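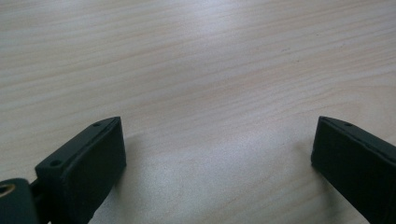 Table top under soft light, pale finish, grain running toward the upper right.

Thread: Hardwax oil or waterborne poly on a pale table top?

dvidal_bench
Looking for opinions before I commit. The top is 40 inches wide and lives in the kitchen. I want to keep the color as close to bare as I can get it. I have two candidates: a white-tinted hardwax oil (Drelen) and a satin waterborne poly (Clatden). Use is two meals a day, some homework, no hot pans. My concern is ring marks on the oil and glare on the poly. Test boards so far: oil, two coats, slight pink cast. Poly, three coats, neutral, but the sheen reads higher than satin from a low angle.
Benoît

olgate_shopnotes
Poly. Oil on a kitchen table needs a maintenance coat every year or so and most people skip it. Three coats, 320 between coats, leave it alone for two weeks before anything sits on it overnight.

ghumman_d
Disagree. Poly holds up until it gets a deep scratch, then you are sanding the whole top. With hardwax you clean the spot, abrade it, rub in a little more and feather it out. I have a desk that has been spot repaired four times and the patches only show if you go looking for them. The pink cast is mostly the tint. Try the untinted version over a single coat of the white.

olgate_shopnotes
Four repairs is my argument, not yours. I have a poly top at 16 years with zero.

ghumman_d
With kids?

olgate_shopnotes
With a cat.

mill_and_marrow
What is the board, solid or veneer? It matters more than the finish. If it's a thin face, the whole "sand it back and start over" option is gone and I would lean oil. Check the end grain at an edge before you buy anything.

dvidal_bench
Solid. It was planed in February and has been indoors since then.

mill_and_marrow
Then either one works. On glare: satin means different things to different makers. Look for the gloss number on the technical sheet and compare those, measured at the same angle. Anything sold as satin can be 20 or well above it. Also stir the can, bottom to top, for longer than you think. The flattening agent settles and the first coat out of an unstirred can comes out shinier.

dvidal_bench
That may explain the test board. I stirred for maybe ten seconds. Will redo it.

tannin_tom
Side note on judging color: do it in the spot where the table will stand. Window light washes out pale wood on one side and you end up comparing the reflection. Turn the sample 90 degrees and look again. I rejected a perfectly good finish once over this.

ghumman_d
Agree with that. Also raise the grain first if you go waterborne. Wipe with a damp cloth, let it dry, knock it down with 237 — sorry, 220, typing on a phone.

olgate_shopnotes
Skip the damp cloth. The first coat raises the grain anyway and you are sanding after it regardless.

ghumman_d
You risk cutting through a thin first coat at the edges. We have had this argument before.

dvidal_bench
Second poly board is done, with the can properly stirred. Noticeably flatter from a low angle, and still neutral. Untinted oil over one white coat is drying now — will put both through an overnight water glass and a coffee ring once they have cured, then post the results in this thread.

tannin_tom
Add red wine and mustard. Mustard is the one that stains.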